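Handheld gripper for fabric: Aasen pads vs. Fosberg pads
Forum: Grippers and End Effectors

dhenriques
I'm comparing two sets of finger pads on the same handheld two-finger tool, and I'd like a check on my method before I do the same thing on the arm. The task is picking up cloth by one pinch from a pile on a bed and holding it for 8 seconds. The first set is the Aasen pads, the second is the Fosberg, which is softer and a bit thicker. Camera is on the tool, looking down the fingers.

Terry towel is the easy case with either set. Flat sheet is where they separate. The Fosberg pads get hold of a single layer most of the time. The Aasen pads slide over it unless I push down first. 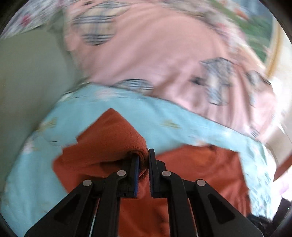
Towel pinch, blue pads, jaws closed on a small fold.

Over 846 grasps the Fosberg set dropped fewer, but I did all the Aasen runs first, so I may have gotten better at it along the way.

Duarte Henriques

kettle_mod
You answered your own question. Redo it with the sets mixed. Swap every 3 grasps if you can stand it, or every block if the pads are slow to change.

dhenriques
They're slow to change. Two screws per finger and the thin pads don't like being peeled. Blocks it is.

msubra
I'd look at the bed too. A pile of soft stuff gives under the fingers, so you can push down as hard as you like and the cloth bunches up between the jaws for you. On a table the same motion just stalls. We tested on a mattress in August, liked the numbers, moved to a folding table and lost most of the sheet grasps.

Meenakshi Subramaniam

dhenriques
That's fair for the towel. I don't think it explains the sheet, because both pad sets had the same bed under them.

msubra
Same bed, but not the same benefit. A pad that needs pressure gains more from a soft surface than one that doesn't. On a table I'd expect your gap to get wider.

greaseport
Disagree with testing by hand at all for this. Your wrist is doing half the work. You feel the cloth slip and you correct without noticing. Put the gripper on the arm, run a fixed approach and a fixed closing force, then compare pads.

kettle_mod
Depends what the data is for. If he's training from the handheld recordings, then how it behaves in a hand matters.

dhenriques
It is for training. The arm is a Nikutora and the controller is a Cerer box, and neither one closes as gently as I do. So greaseport has a point about force. I can log jaw width on the handheld but not force.

greaseport
Then at least log how far you squeeze past contact. If one pad set needs a harder squeeze you'll see it in the width trace, allowing for the softer pad compressing.

msubra
Check your camera exposure while you're at it. Ours blurred badly on fast moves and we couldn't tell one layer from two when we labeled. Shorter exposure and another lamp fixed most of it.

dhenriques
OK. Plan is blocks of 8, order shuffled, half on the bed and half on a table, width logged, shorter exposure. I'll post the table results in this thread when they're in.

greaseport
Post the raw widths too please, not only the drop counts.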